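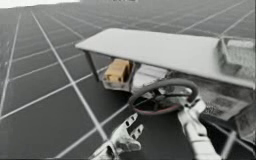
Clornodlow Simulation and Test Group, Bratville

Home | Talks | Test Notes | People | Contact

Filed under: Talks and slides, Safety

Last updated: July 2025

THE RUN THAT PASSED
Speaker notes. Long version, cut to fit the room.

Opening. Leave the first slide up while people sit down. Don't read the title out.

Start with the complaint, since it's why I was asked to talk. We had a steering task in the simulator with a score of 49 good runs in a row. Then one more run came in, also marked good, and when I played it back the right hand had let go of the wheel for most of the second half. The score sheet said pass. I have been grumpy about score sheets ever since.

Say clearly: no person was hurt, no hardware was damaged, this was all in software. Then say why I don't find that very comforting. The same check was on the list to be copied over to the real test bench at Bedum in August. It would have been copied as it stood.

SLIDE 1, the setup (still the same picture)

Keep this short. Two arms, one wheel, a stripped-down dash on a grid floor. The right gripper is on the lower right of the rim. The left hand is open and clear of the wheel. For this part of the task that is what we ask for: one hand steers, the other stays out of the way until it's called.

Point out what a still can't tell you. It looks like a grip. I would call it a grip. Whether the fingers are carrying any load is a different question, and I can't answer it from looking and neither can anybody here. Pause on this, because the whole talk hangs on it.

If someone asks about the rest of the model: skip it. The dash parts are there so the arms have something to avoid. They played no part in the fault.

SLIDE 2, what the check looked at

The check was called Zariņš, after the branch it was first written on. It asked two things:

Did the wheel reach the target angle?
Was the gripper commanded closed at the end?

Read the second one again, slowly. Commanded closed. The check read the order we sent and never read the result. A gripper can be told to close and be shut on thin air, and this check would be happy with it.

And the first one is not much better. The wheel in our model had hardly any drag. Give it a decent push, let go, and it would coast to the target by itself. I'd like to say we found this by careful review. We found it because I was bored and watched a replay at half speed.

SLIDE 3, the timeline

Walk through it from the log, don't embellish.

- Grip closes on the rim. Contact is good.
- Arm starts the turn.
- Wrist gets near its joint limit and the planner slows it down.
- Rim keeps moving, wrist doesn't. Fingers slip off.
- Wheel coasts on. Target angle reached.
- Gripper still commanded closed. Pass.

The gap between the slip and the pass was about 4 seconds. On a bench, with a real wheel and a motor behind it, that is a long time to have nothing holding on. I am not going to put up a scary picture here. People can work it out.

SLIDE 4, how far back did it go?

Somebody always asks whether it was a one-off. I went back through the saved runs and replayed every pass with contact force switched on. In 7 of them the hand had lost the rim before the end. One in every handful, more or less, and they had been sitting in the good pile the whole time.

I was told at the time that this was "within the noise of the simulator." Maybe. I'd be more willing to believe it if anyone had measured the noise first. As far as I could find, the phrase came from an old slide deck and had been passed along ever since.

(If the mood is friendly, mention that the old deck was one of mine.)

SLIDE 5, what we changed

Don't oversell. There were changes, and some of them are dull.

The check now reads contact at the fingers for the whole turn. Lose it for more than a few steps and the run fails, wherever the wheel ends up.

The wheel has drag. We took a number from the bench wheel. It's a single number for one wheel, and I don't trust it past that.

The wrist starts the turn from a different pose so it has more room before the limit. This one worries me the most. It makes the slip rare, and a rare slip is harder to catch. I argued for leaving the old pose in as a test case and it is still in there. Please don't tidy it away.

A person watches 5 replays from each batch, picked at random, all the way through. I asked for more than that. Five is what we got.

SLIDE 6, things I still don't believe

I don't believe the contact reading is right when the fingers touch at a shallow angle. It flickers. We smooth it, and smoothing is a polite word for hiding things.

I don't believe the left hand is safe just because it's idle. No check covers it. If it drifts into the turning rim the run can still pass today. There is a ticket open – it was open before this fault too.

I don't believe that a clean batch means the new check works. It may mean that. We have to break the grip on purpose and see the run fail, every time the check is edited. So far we've done this by hand, when someone remembers.

QUESTIONS, likely ones

"Would the bench have caught it?" I don't know. The bench has its own stop button and a person standing by it. I wouldn't want that person to be the first check that works.

"Is the simulator good enough?" For what? Push back on this one. It was good enough to show the slip. We had told it not to look.

"Is the August date still on?" Say that the bench work waits until the left hand has a check. If pressed, say it again.

Spare time: play the half-speed replay. Don't talk over it. Stop at the slip, go back a little, and play it once more for the people at the back.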